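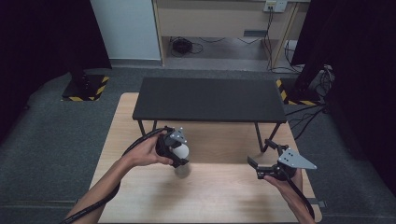
Berora wants its machines to tidy a room, but first people must show them how

Bradidbridge, April 23, 2019

The robotics company Berora said it will spend the rest of the spring teaching its machines to do small jobs at home and in shops. The jobs are simple for a person: pick up a ball, put a cup on a shelf, fold a small towel, close a drawer. For a machine they are still difficult, and the company does not hide this.

At its workroom in Bradidbridge, the teaching is done by hand. A person sits or stands at a table and holds a gripper in each hand. The gripper has two fingers, like the ones a robot arm would have. The person takes an object with it, moves it and lets it go, and the movement is recorded. Later the recordings are given to a computer program, which should learn from them how to move a real arm.

Berora says it has collected 602 recordings of picking up and placing a ball. It wants to have 1,000 before it tries the next task. A ball was chosen as the first object for a practical reason: it has the same shape from every side, so the program does not need to understand how it is turned. It has also one bad quality. If the fingers close a little too early, the ball rolls away, and the robot must look for it again.

The company has tried the method on two robot arms. In the best case, it says, the arm takes the ball from an open table and puts it down in the correct place. When there is another object close to the ball, or when the ball lies under a low piece of furniture, the result is much worse. Sometimes the arm stops and waits. Sometimes it closes its fingers on the air and continues the task as if it had the ball.

This last mistake is well known to people who work with such machines. A person feels immediately that the hand is empty. Many simple grippers do not feel anything, and the program must guess from the camera picture. Berora is now testing whether it can measure how far the fingers have closed. If they close completely, there is nothing between them, and the robot should try again.

Shops in the region follow the work with interest, but also with some doubt. Massawe, which runs a toy and household store in Drellby, agreed to let Berora test an arm in its stock room in the evening, after the customers have left. The task will be to return toys from a return box to the right shelf. The store says that this work takes its employees a lot of time after a busy day, and that it would be glad to have help with it. It also says that it will not change the work plan of any employee because of the test.

The store had its own questions before it agreed. It asked what happens if the machine drops something made of glass, and who pays for it. For the time of the test, only soft and unbreakable goods will be used, and Berora will pay for any damage. An employee of Berora will be in the room at all times and can stop the arm with a button.

As for homes, the company is more careful. In a stock room the shelves stay where they are and the light is always the same. In a home, the chair is moved, the curtain is closed, there is a sock on the floor which was not there in the morning. A machine which has learned to work at one table may be lost at another table that is only a little higher. Because of this, Berora plans to repeat its recordings on different tables and with different light.

The company gave no date for a product and no price. It said only that a machine which can clear the toys from a living room floor without help is still years away, and that washing dishes will come after that. The speed is also a problem. A person can put a ball in a box in a moment, while the arm needs long enough that most parents would prefer to do it themselves.

The test in Drellby will begin before the end of April, if the arm passes a safety check. Berora said it will publish the results, including the number of dropped toys.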